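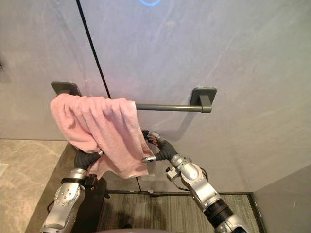
Pink towel on a dark grey wall-mounted bar.

Rental bathrooms and the missing towel bar
By Paweena Panyasiri

I have rented in Deder for 15 years, in four different units, and only one of them came with a proper place to hang a towel. The others had a hook behind the door, or two screw holes where something used to be. I think a bar fixed to the wall should be a basic part of any rental bathroom, listed in the lease beside the stove and the smoke alarm.

A damp towel on a hook dries slowly in the folds. By the second morning it smells sour and goes into the wash before it should. In my building on Navickas Street the laundry machines take coins, so extra loads cost the tenant money. The landlord saves once, at installation, and we pay every week.

The usual answer is that tenants can put one up themselves. Most leases I have signed forbid drilling. The suction kind let go of the tile in the middle of the night, and the over-the-door kind scraped the paint in my second unit. I lost part of my deposit over that scrape. A landlord with a drill and a stud finder could have done the job in an afternoon.

I raised this in November with Surketero, the company that manages our 8 floors. They were polite about it. The reply said fixtures were at the owner's discretion and that moisture was best handled by running the fan. Our fan is loud and does very little – the mirror stays fogged long after the shower is off.
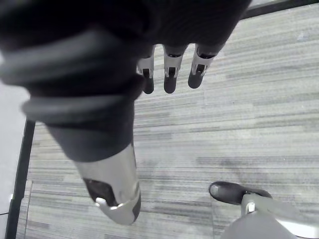

Who should pay when a bar pulls out of the wall?
The landlord, if it was there when the tenant moved in and was used only for towels. A bar screwed into bare drywall will work loose in time, and that is ordinary wear.

I would go further and ask for bars long enough to spread a bath towel flat. A short one holds a bunched towel, which is only a little better than a hook. Owners who are retiling anyway can add backing behind the wall for almost nothing. The newer units over on Kuso Avenue have it already, and their rents are no higher than ours.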